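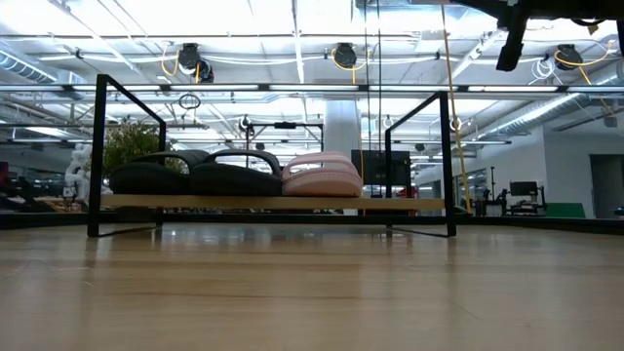
Benusbridge pool to lend slide sandals from next month

2018-09-17

Swimmers who turn up at Benusbridge Public Pool without footwear will be able to borrow a pair of slide sandals at the front desk starting in November.

The pool has required sandals or other poolside shoes in the shower corridor for years, but staff say the rule is often broken by visitors who did not know about it. Until now the only choice for those visitors was to go barefoot or go home.

"People drive in from Prarnmont, they have two kids with them, and we tell them at the door they can't walk down the hall," said Jeanie Crichton, who manages the building. "That is a bad start to a swim."

The town council approved $600 for the loan service at its last meeting. The money will pay for sandals in adult and children's sizes, low racks to keep them on, and a supply of disinfectant. The racks will have a single wooden shelf between black metal ends, low enough for small children to reach.

Sandals will be free to borrow with a swim ticket. Borrowers will leave a locker token or a set of keys at the desk and get it back when the sandals are returned. Each pair will be washed and dried before it goes out again.

Austra Uibo, who works the front desk on mornings, will be in charge of sorting and cleaning. She said returned sandals will go into a closed bin and will not be put back on the shelf by swimmers. Sizes will be written on the inside of the strap.

Racks will also be placed at the end of the corridor for people who bring their own pairs. At present most are left along the wall by the benches, where they get kicked apart or carried off by mistake. The lost property box held 11 single sandals at the end of the summer.

Council member Ferdinand Riedl voted against the spending. He said the pool should first fix the drain in the family changing room, which has been slow since spring. "I have nothing against sandals," he said. "I would like the floor to be dry." Crichton said the drain repair is in a separate budget and is waiting on a part.

The pool had 1,039 paid visits in August, its busiest month this year. Roughly 180 of those were first-time visitors, according to the sign-in sheets.

Residents can also donate sandals in good condition. Only plain rubber or foam slides will be taken, with no fabric lining, and both shoes must be there. Donations can be left at the front desk during opening hours or at the Grarnero branch library. Children's sizes are needed most.

The council will look at the service again in the spring. Questions can be put to Crichton at the pool office, next to the main entrance.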